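Small things for a small lab table

In July I promised to write about the equipment I use for my evening chemistry, and then I did not write anything. So I begin again, with the table. My teacher at Gisside, Cor Postma, always told us that the table should be ready before the first bottle is opened. I was not a good student of this rule, but I am now trying.

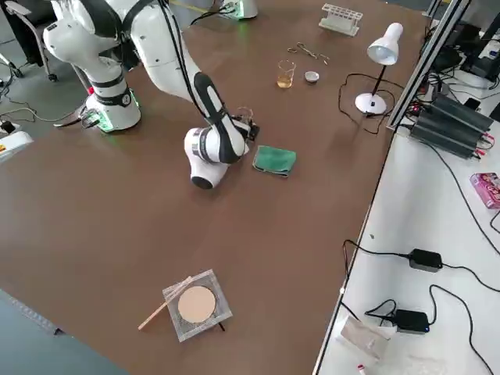 Anas Erraji
01/09/2025

I like a brown table, because on it a white rack is easy to find with the eye. Glass is more difficult. The small beaker with pale yellow liquid I can see well, but a clean empty one I have knocked over many times at home. Now I keep a folded cloth near my hand when I work, and I put the lamp at the side, with its shade turned to the table.

The tongs were my first serious purchase. I paid 56 dirhams for mine in a shop called Mansour, where Houda Ezzat let me try several pairs before choosing. Please try them with the dish you will really lift. My first pair was too wide at the tips, and the dish turned when I picked it up.

For the rack I have no strong opinion. Plastic is light and easy to wash, and two levels keep the tubes straight. I only want that it does not rock.
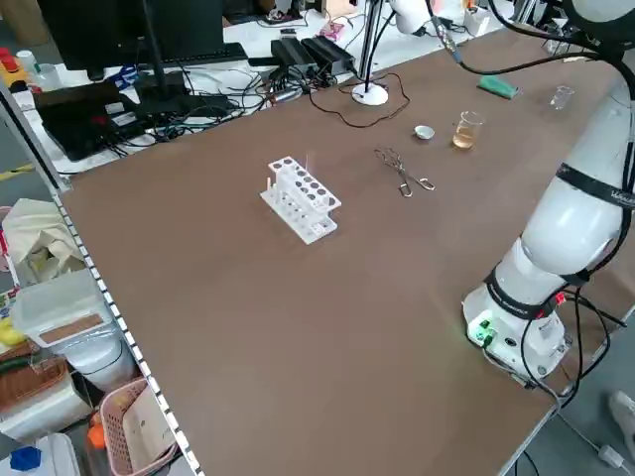 Can I wash an evaporating dish with normal kitchen soap?
A little mild soap and a soft sponge are fine for most residues, but rinse it several times with tap water and finish with distilled water. Let it cool completely before washing, or it can crack.

Brahim Tawfik also wrote to me about measuring. He uses the lines on his beaker for everything, and his results are never the same two times. The lines on a beaker are only a rough help. When the volume matters, take a graduated cylinder, put it on a flat place and bring your eye down to the level of the liquid.

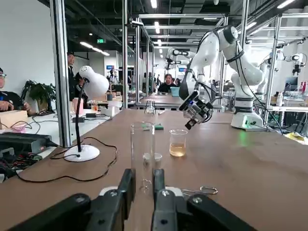
Then read the bottom of the curve, not the edges where the water climbs on the glass. I read it two times and write the number immediately, before I pour. My notebook from Gisside is full of numbers that I wrote later from memory, and I don't trust any of them.

Next I want to write about filter paper, which I always fold badly.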